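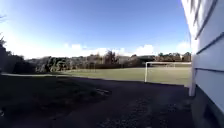 3.2 Ground cover and access at the Lelside site

The Lelside grounds were surveyed as the second of the open sites. Most of the area is level grass kept short for play, and the remainder is rougher ground crossed by an unpaved track. We treated the two parts separately, as they are used by different people and cut on different schedules. The mown part is cut every 8 days in the growing season. The rough part is cut twice a year, the first time in April.

Cover was recorded in 36 square plots, each 2 meters on a side, laid out along lines that crossed the track at right angles. Bezerra and Vlachou scored each plot separately for grass, broadleaf plants, bare soil and litter. Where their scores for any class differed by more than 15 percent, the plot was scored again by both together. Plots that fell under tree crowns were left out, because shade changes the cover in ways that the Hulme method does not correct for.

The track was the main source of bare soil. It has never been surfaced, and the grounds staff use it to reach the far side without driving over the playing area. Walkers use it as well - mostly in the evening, according to the staff - and many of them step onto the grass beside it after rain. Figure 2 gives a view along the track. 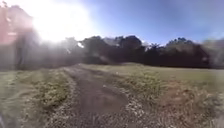 Page last changed: 19 January 2026

Figure 2. The dirt track at Lelside, running through open grass toward the tree line.

Bare soil fell off quickly with distance from the track. Plots touching its edge had the highest scores, and plots more than 8 meters away could not be told apart from the rest of the rough grass. Broadleaf plants were most common in the strip between, where the grass is thin but the soil is not packed hard. Trampling studies on other sites have found the same pattern, and we did not look into it further.

The width of the track was harder to settle. Its edges are not sharp, and two observers walking the same line often placed them differently. We followed Mottram and Kovačević in taking the edge as the point where grass first covers half of the ground. This gives a wider track than the site plan shows, and the plan was not used in the analysis.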